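Boxes, trays and small bits: your questions answered

I've been writing about tidying here since a September clear-out that got a bit out of hand, and the same questions keep landing in my inbox. Updated 10 Dec 2020.

Do I need to buy proper storage boxes?
Please don't, not straight away! I started with cardboard and I'm still using most of it. I did buy 8 Vavholm tubs (lovely, sturdy, far too deep) and they've ended up in the loft with the Christmas things.

What's the best depth for a cardboard tray?
Shallow. If you have to dig, you'll stop putting things back — I certainly did. I cut mine down to 15 cm at the very most, and lower for toys and blocks.

How do I cut a box down neatly?
Mark a line all the way round, lay a ruler on it and go gently with a craft knife, two or three passes. Brown tape over the cut edge stops it fraying. Mine still wobble at the corners and I've made peace with that.

Lid or no lid?
No lid for anything you use every week. I leave ours open on the table and things get dropped in as they turn up, even if that's one green cube to begin with.
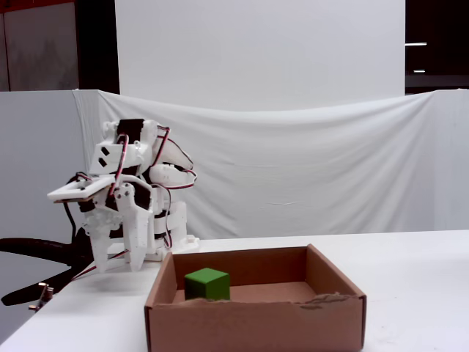
Will cardboard last?
Longer than you'd think, if you keep it off damp floors. My oldest tray came from a Brullance delivery and it's had one new strip of tape.

Where do you get your boxes?
The greengrocer in Triltbridge lets me take a few home. Ask nicely and go early, before they've been flattened.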